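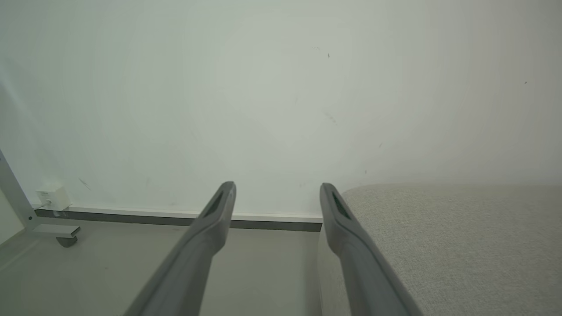 Studying for a networking certification while working full time
Speaker notes – Jericho Dagdag

Slide 1. Title
Say hello, say which exam I took (the Fladby switching and routing associate). Talk runs 25 minutes, questions after.

Slide 2. My starting point
Six years on a help desk. I could reset a port and read a ticket. I could not explain how a route gets chosen. Failed the first attempt by 6 points. Passed in September.

Slide 3. What went wrong the first time
I read the Beneš study guide cover to cover and did no labs. I also bought a set of 200 practice questions and took them until I knew the answers by position. My score went up every night and I learned very little. Ask the room who has done the same.

Slide 4. The exam itself
100 questions, 105 minutes. You can't go back to a question once you leave it. First time I spent nine minutes on one subnet problem. Second time I gave myself two minutes, picked something and moved on.

Slide 5. Subnetting
Do it by hand every morning before work. Five problems, on paper. Pause here and put up the worked problem. Let them try it – don't read out the answer too early.

Slide 6. Labs
I used Flaltska on an old laptop. Four virtual routers is enough for nearly everything on the topic list. Build the network, save it, break one thing, come back the next day and find it. Keep a text file of every command you had to look up. Mine ended up at eleven pages.
If short on time, skip the VLAN story.

Slide 7. Schedule
Weeks 1 to 4: addressing and switching.
Weeks 5 to 8: routing.
Weeks 9 and 10: access lists, NAT, review.
I lost most of week 7 to the Endel office move. Leave a spare week.

Slide 8. Paying for it
Ask your manager before you book. Mine paid for the second attempt only after I passed – get the terms in writing.

Slide 9. Questions
Someone will ask about brain dumps. Answer: the vendor can cancel your certificate, and you still have to do the job on Monday.
Lab files are on the sign-in page.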